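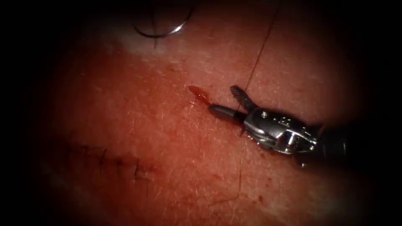 Why should a beginner in suturing spend whole weeks on the thread, before she cares about the needle?

The thread is the part that stays in the patient. The needle passes through the tissue and goes back to the tray, and the instruments go to be cleaned, but the thread remains to hold the edges together. A beginner who handles it badly will close badly, even when every bite of the needle is placed well.

I write this as a person who has taught basic suturing for 15 years, first in my own language and now in English, and I know that many colleagues do not agree with me. At the Ivine course, where I teach with Karine Dufour, we have this argument every February when we prepare the new plan. Karine wants the students to drive the needle on the first morning. She says they come to us for this, and that they lose interest if we give them only thread and a pad. I understand her. I was also an impatient student.

But I have watched what happens at the tables. The student learns to hold the needle at the right place, to enter the tissue at a right angle, to follow the curve with the wrist. These are good things. Then she must pull the thread through, and suddenly she has no plan. She pulls too quickly and the tissue is sawed. She pulls too far and the short end disappears in the hole, so the stitch must be made again. She takes the strand in the jaws of the needle driver, in the middle, where it will later carry the load, and she doesn't know that she has damaged it.

This last mistake is the one I would like to speak about more. A needle driver is made for gripping steel. Its jaws have a rough face so the needle will not turn. When the same face closes with full force on a fine thread, it can crush the fibers or make a small flat place, and at this place the thread may break when the knot is tightened. My first teacher, Stanisława Piątek, permitted us to grip only the end which we would cut away. If we gripped anywhere else, she cut the thread herself, without a word, and gave us a new one. It was expensive teaching, and I thought at that time it was cruel. Today I do the same, although I say a few words.

The second thing is slack. The books show a stitch in clean drawings, where the thread is a thick blue line and it is always in view. Real thread is dark and very thin, and on a surface with folds and shine it is easily lost. It goes behind the instrument, it lies over the place where you want to work, it makes a loop around the tip while you look at the needle. A student should know at each moment where her thread is running, on which side of the instrument, and how much of it is free. I ask them to tell me this aloud. They find it childish in the beginning.

Trygve Ekström, who trained with us and now teaches at Geltdale, wrote to me that my opinion is old-fashioned. His students use barbed thread in many closures, with no knots, and he thinks that hours of knot practice are hours taken from more useful skills. It is a serious objection. I answer that barbed thread forgives even less, for you can't comfortably pull it back when you have gone too far. The feeling for tension is needed there too, and I don't know a better way to get this feeling than to tie many ordinary knots and to break some of them.

I admit one weakness in my argument. With long instruments, the hand feels much less of the pull, or nothing of it, and the eye must do the work. You look at the tissue, how it becomes pale or makes a fold, and you look at the strand, how it becomes straight. So it could be said that the feeling in the fingers is not useful for such work. I still believe that the fingers teach the eye. A person who has felt five threads break will recognize sooner the moment before the sixth one does.

This year Karine and I have made a compromise. The students will have eight sessions. The first two are for thread only: laying it, passing it from side to side, tying, cutting the ends to an equal length. In the third session they receive the needle. Karine asked for one, I asked for three, and we are both a little unhappy.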